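Workshop tips from the Pranetti open day

Handling bagged goods with hand-held grippers was the bench demonstration at Pranetti on April 13, 2022. Iona Aitken ran it. The notes below apply equally to anyone sorting small packs at home with tongs or a pickup tool.

Cover the table with one large sheet of white paper. Printed foil shows up clearly against it, and crumbs leave with the sheet.

Open the jaws fully before moving in. Close on the film, stop when it holds, then lift. Squeezing harder breaks the contents.
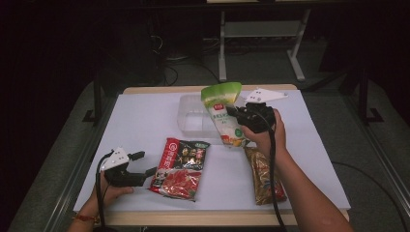

Right gripper holding a green and white snack bag, left gripper open.

Keep cables running down toward you, with enough slack to turn the wrist. Check the slack every 15 lifts.

Set the bin at the back of the table and the packs in front of it. Use a clear one so the fill level can be read from the side.

Flat packs are harder than tall ones. Pinch a corner seam, raise that end first and bring the second gripper under it. Aitken allows 7 seconds per pack for beginners.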